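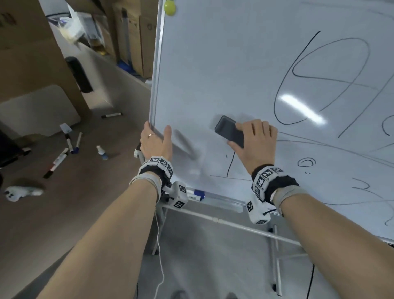 Wrist kit on, wiping the whiteboard.

Forums > Robot Training Gear > Kits and Reviews
Search this board Go

clillham_tim
Anyone used the Grirkimico wrist kit for recording hand work? They want 2000 for the pair.

rhoarau
Had ours since June. Tracking is good. The blocks hanging under the wrist get in my way on tables.

bennani2
Disagree, I never notice them. The cable bugs me more.

rhoarau
Depends on the job, I guess. Boards are fine.

clillham_tim
OK. Asking Bivport for a 17 day trial.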